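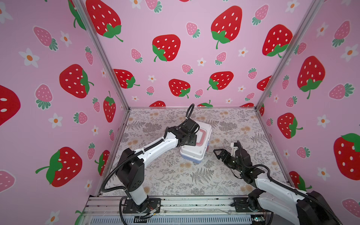 Why a fast solver is not a proof: notes on graph colouring

Several readers have written to ask about the benchmark results published by the Stekow project in March, and in particular whether they show that graph colouring has become an easy problem. The short answer is that they do not. The longer answer may be of some use to those who meet the subject only occasionally.

The problem itself is simple to state. A graph is a set of points, some pairs of which are joined by lines. The task is to give each point a colour so that no two joined points share one. With two colours, the question of whether this can be done is settled quickly by a method taught in most first-year courses. With three, the general question is NP-complete, and no method is known that is guaranteed to answer it in polynomial time for every graph.

The Stekow collection consists of 459 graphs, most of them drawn from timetabling and the allocation of radio frequencies. The largest has more than 400 points. The Clunus solver dealt with all but 31 of them inside the time limit, and this is the figure that has been widely repeated. It is a creditable result, and the authors of the solver deserve recognition for it.

It should nevertheless be read with care. A collection of this kind records the problems that people have happened to meet. Timetables have a great deal of structure: small groups of lectures clash heavily with one another and hardly at all with the rest. A solver that finds and uses such structure will do well on them. NP-completeness is a statement about the worst case, and it is entirely consistent with a world in which most graphs of practical interest are coloured before the kettle has boiled.

The 31 remaining graphs are, in my view, the more interesting part of the report. They are not especially large. One has only 97 points, and it was built by hand using a construction due to Sánchez, in which small pieces are joined so that a poor early choice is not discovered until very late in the search. Clunus spends nearly all of its time on this graph undoing its own work. The older Drirnano program, which is slower almost everywhere else, fails on it in much the same way.

A second point concerns the word "solved". For a graph that can be coloured, the solver produces a colouring, and anyone may check it by going through the lines one at a time. For a graph that cannot, it must show that every attempt fails, and the evidence for this may be enormous. The report gives both kinds of result in a single column. I would have preferred two - the difference is of some importance to anyone wishing to verify the claims independently.

Readers who wish to repeat the tests should note that the running times depend on the order in which the points are listed in the input file. I shuffled the order on a handful of the timetabling graphs and saw the times change considerably - in one case from a few seconds to most of an afternoon. The report does not say which order was used. I have written to the project to ask, and will add a note to this page when a reply is received.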